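Home | Projects | Reports | Team | Contact

Larnside kitchen demos: progress report for Alistair Kerr
Mar 5, 2020

Hi Alistair,

Good stretch since the December note! We said we'd have 2,000 kitchen demos for the learning set by the end of the grant, and I still think that's the right target. Senga Dunbar has joined me on collection, so we now run 2 operators in turns — much kinder on the wrists.

The big change is the table layout. We used to reset everything to the same spots, and the Murard model learned the spots (of course it did). Now we shuffle the toy foods and dishes every 30 demos, and we save the overhead view and the wrist view together. Soft things are still my favorite headache, and I'd like more grasps on felt and plush before we train again.

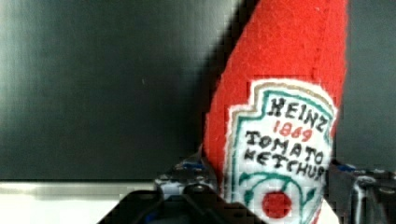
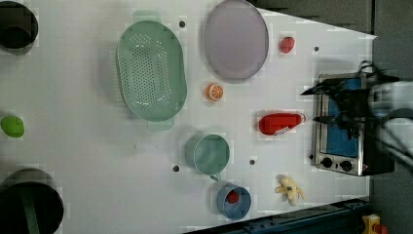

What's next

Senga wants to relabel the oldest batch, which has 3 different names for the same cup. I'd also like to try the Gronwood task list on our table, if you're happy for us to spend part of the spring budget on it. Could you let me know before we order more props?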